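Saltton grip trials: README

Last touched Wednesday, April 14, 2021

Hi! I put this set together to compare two simulated grippers on the same arm, and it grew from a weekend thing into 2,000 episodes, so it probably needs some notes. The grippers are called Horeo (two fingers, lots of linkage) and Brusley (parallel jaws, much simpler). Same controller for both, same wrist view, same objects scattered on a wood floor.

What's in the folders: one folder per gripper, one subfolder per object, and a plain text log with joint positions, finger opening and the success flag. There are 21 objects. The vase is my favorite because it's so annoying! The body is fat and the neck is skinny, so you have to decide where to grab before you go in, and I have the planner aim for the neck. 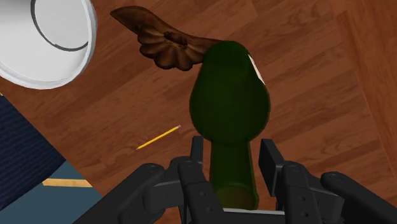
Mebrat Berhe wrote back that neck grasps flatter the linkage gripper, and that I should report body grasps separately before saying anything about which one is better. Fair point. I've added a grasp_site column, and the old comparison table is gone until I rerun it.

Things to know before you use it:

Renders are clean, with no sensor noise added. If you're training for a real camera you'll want to mess them up yourself.

Friction is set the same for every object, which is wrong, and I know it's wrong. Version 3 will fix that.

The Brusley episodes from December used an older controller gain. They're in a folder called old_gain (please don't mix them in with the rest, I did that once and lost a day).

To load everything, run load_trials.py with the folder path. It needs the Admasu reader, version 2 or later. If it complains about missing timestamps, delete the cache and try again.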